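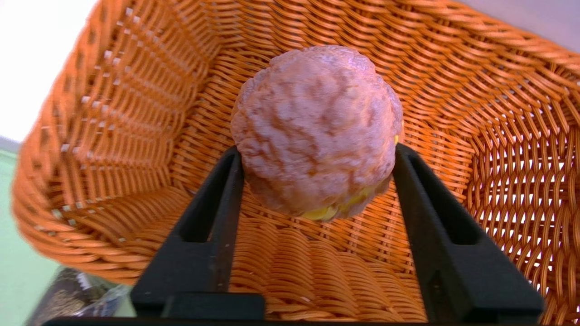 Teleop demos for a pick and place policy: keep the sloppy ones or toss them?

Asked by Lensa Hadgu

Hi all, first time posting. I'm collecting demonstrations for a two-arm setup, baked goods and small household stuff going between baskets and a tray, and I have 106 episodes so far. The plan is 200 before the first real training run.

My problem is the soft items. Anything firm is easy. With pastry I'm driving the grippers by hand and I either creep in so slowly that half the episode is me hovering, or I squeeze too much and the filling comes out. Then there are the ones where I miss, back off and try again. Do I keep those? My labmate says only clean grasps belong in the set. I have a feeling that's wrong but I can't say why.

Also, should I move the baskets between episodes or leave them alone until I have enough? I've been leaving them alone and now I'm a bit worried. Recording everything in Lemma if that matters.

3 answers

King-fai Yu
Accepted answer

Keep the misses where you recover! I made the same mistake on my first set (we called it Palham, long story) and threw out every episode with a fumble in it. The policy we got was lovely right up until it landed a little off to one side, and then it just sat there opening and closing on air. It had never seen anyone get out of trouble, poor thing. I went back and recorded a bunch with a bad first approach and a calm second one, and the next run was a lot better.

What I do toss is anything where the operator was confused. If you stopped to scratch your nose or forgot which basket you were going to, bin it. Long hovering I trim, but carefully -- cut the dead time before the approach and leave the approach itself alone, even if it's slow.

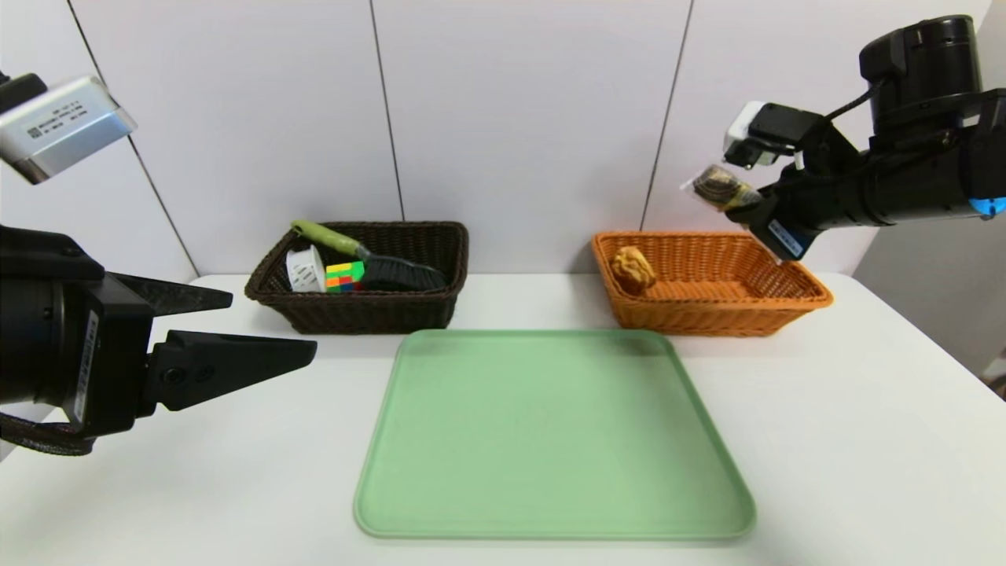 On moving things, yes, please move them, and start now. I shift the containers every 9 episodes and swap what's in them at the same time, and I turn the item too so the wrists don't always come in at the same angle. Wrapped snacks need their own share of episodes, by the way. The plastic slides and shines and the wrist camera sees something completely different from bare crust. I'd also write down whether the filling got squeezed, just a yes/no field. You may not use it for the first run, but you'll want to be able to filter on it later, and going back through the video to add it is miserable (ask me how I spent March).

For the squeezing itself, try lowering the gripper gain on your leader side before you blame your hands. Mine was set way too high for months.

mandmont_user
Agree about recoveries. I disagree a little on swapping everything at once though. If the run goes badly you can't tell if it was the layout or the items. I change the layout first, train something small, then change the items. Slower but I sleep better. And 200 is probably fine for one task, not for five, so how many tasks are you counting in that?

Lensa Hadgu
It's 4 tasks, so, um. Point taken.

lirlow_fan
just use more data

Comment from Lensa Hadgu: Thanks King-fai, I turned the gain down Tuesday night and the cream puffs are already doing better. Is there a way in Lemma to add the yes/no field to episodes I've already saved, or do I have to export them first?

Comment from King-fai Yu: Export, add the column, import again. Back up the folder first -- the import overwrites.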